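Home | Projects | Gallery | Notes | Contact

Pakstead Kitchen Set: Gallery
4 min read

We are building a set of example runs for a learning system that moves household objects around a kitchen. This page collects views from the simulated part of the work, with notes on how the runs are made and sorted.
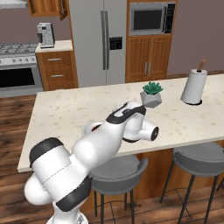 Island, plant and paper towels

The arm near the small succulent in the gray faceted pot. The paper towel holder shares the countertop, and the two bar stools stay tucked in along the front of the island for this layout.

How a run is recorded

An operator drives the simulated arm from a desk with a hand controller. Each run starts from a saved layout and has one written instruction, such as "move the plant next to the paper towels." The operator reads it, does it, and presses a key to end the run. We save the joint positions, the gripper state, the rendered views and the instruction text.

Runs that fail are kept too. They go in a separate folder with a short tag: dropped, missed, knocked over, wrong object. Heledd Mathias wrote the tag list and has been strict about adding to it. At the moment it has 12 entries.

Layouts

A layout is a fixed kitchen with the loose objects placed in it. We have 362 of them. Most were produced by a script that shifts objects along the counters and throws out any placement where two things overlap. Kristýna Tichý goes through what is left by hand and removes the ones where the arm can't reach the target from its base.

Floor, wall and cabinet finishes are changed between layouts. The appliances keep their places within a kitchen, so a layout number is enough to find a run again.

Object names

Instructions use everyday words. We write "plant," "paper towels," "stool." Early runs had longer names taken from the model files, and those have been rewritten. If you have the first release, replace the instruction file with the new one. The motion data did not change.

Where the count stands

The set now holds more than 2000 accepted runs. Plant and paper towel tasks are well covered. Tasks that involve opening a cabinet or a drawer are thin, and those come next. Recording sessions are on Wednesday afternoons until the second desk is set up.

File layout

Each run is one folder, named by layout number and then run number. Inside are the instruction, the motion log and the views. Failed runs use the same naming with the tag added at the end. The camera positions for each kitchen are stored once, in the folder above.

Last updated: April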